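Sweeping Day in the Back Hall
Posted by Mawar Goh, 22 September 2026

I have been meaning to put up a page about our back hall for ages, and since so many of you wrote in after the pantry gallery, it finally gets its turn. It's a narrow little stretch of tile with a doorway at the end, and every crumb in the house seems to travel there sooner or later. My friend Birgit Kasten says a short hall needs sweeping more than a big kitchen does, and after 3 years with this one I'm inclined to agree!

The doorway 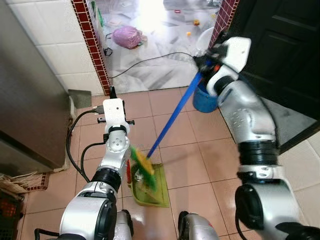

I like to work in short strokes and bring everything to the lip of the pan - long sweeps just send the fluff flying back into the corners. The pinkish-beige tile is kind to dust, which is lovely for company and terrible for knowing when you're done.

A little dirt in the pan

Dark specks in the green dustpan, and a crumpled silvery bit still on the floor beside it. The long red handle is a blessing for anyone whose knees complain as much as mine do.

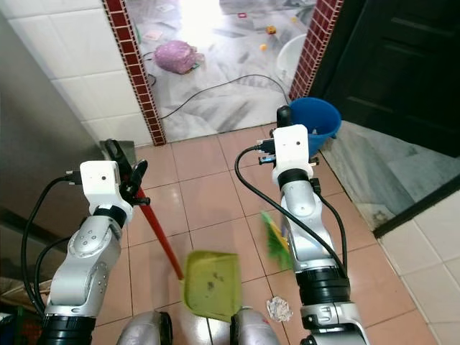
Next time: the porch steps

Birgit has promised to lend me her stiff outdoor brush, so come back in January.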